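Whiteboard supplies: what to use and how to look after it
2 min read

The small whiteboards have been getting heavy use since May, and several have come back with gray smears that no longer wipe off. Most of that can be avoided. The notes below cover the boards, the markers and the erasers kept in the supply cabinet at the Landeg building.

Boards. The tabletop boards are meant to be used flat. Set one down in the middle of the table with nothing under it, and keep it away from the edge so people can reach it from both sides. If the overhead light throws a glare on the surface, turn the board or move down the table.

Markers. Use dry-erase markers only. The permanent ones are now kept on a separate shelf. Thin lines are fine for small sketches and wipe away more easily than filled areas. Put the cap on when you stop drawing, even for a minute, and store markers lying on their side.

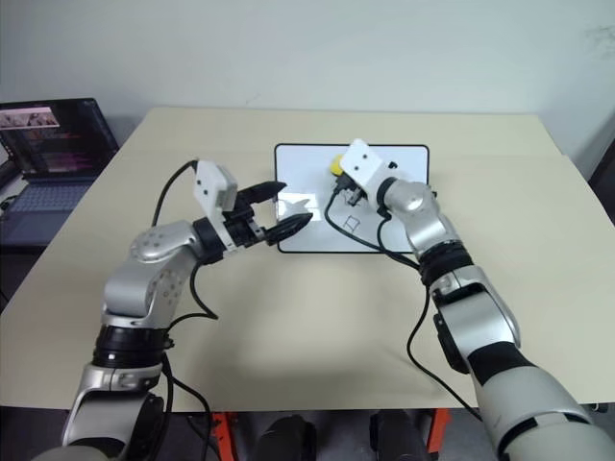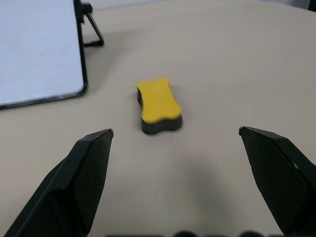 A small square drawn on the board, top, and a yellow-and-black sponge eraser, bottom.

Erasers. Wipe with the soft side down and light pressure. Pressing hard only moves the ink around. A drawing left up for more than 14 days may need a damp cloth first, and the board should be dry before anyone writes on it again. When an eraser starts leaving marks of its own, tap it out over the trash can. If that doesn't help, put it in the return bin and take another.

Please do not use paper towels or glass spray. Both were tried on the older boards in the Vidar room, and the surface on those is now dull.

A new order went in this week for 130 markers and five boards. Until they arrive, please take one marker per table and return it at the end of the day. Boards can be signed out overnight on the sheet inside the cabinet door.

Contact the supply desk | © 2018 Landeg | Back to top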